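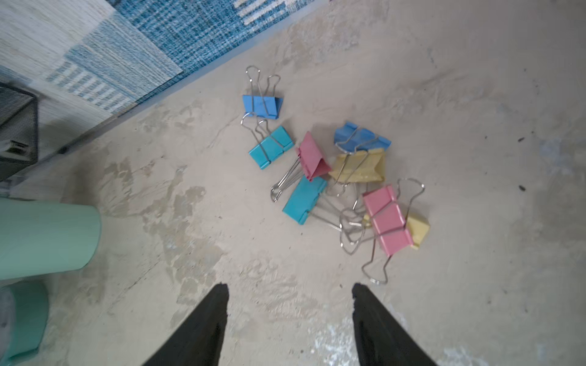
Figure 3. Pastel binder clips on the concrete floor, two each of blue, turquoise, pink and yellow.

4.2 Small fasteners and the problem of the tangle

I have to admit that clips were my favorite part of this whole study (I never thought I'd write that sentence!). When Reijo Räsänen and I started going through the desk supplies at the Hamelura office, we logged 3933 small items, and 187 of those were binder clips. We figured they'd be the easy ones. They're chunky, they come in nice colors, and you can spot a pink one on a beige floor from across the room.

But then look at the handles in Figure 3. The bodies are easy enough to tell apart, and the silver wire loops cross over each other in the middle of the group, so it takes a second to work out which loop goes with which color. In our notes we ended up calling this a "soft tangle" – the pieces overlap but aren't locked together the way a chain of paper clips is.

Our sorters at Stevside mostly went by color first, and I would have done the same. A smaller bunch, 9 people, went for whichever clip was on the outside of the pile and worked inward, and they told us color didn't matter to them at all. Reijo thinks that's a habit from sorting cutlery. I'm less sure, and we come back to it in Section 5 with the rubber bands and the key rings.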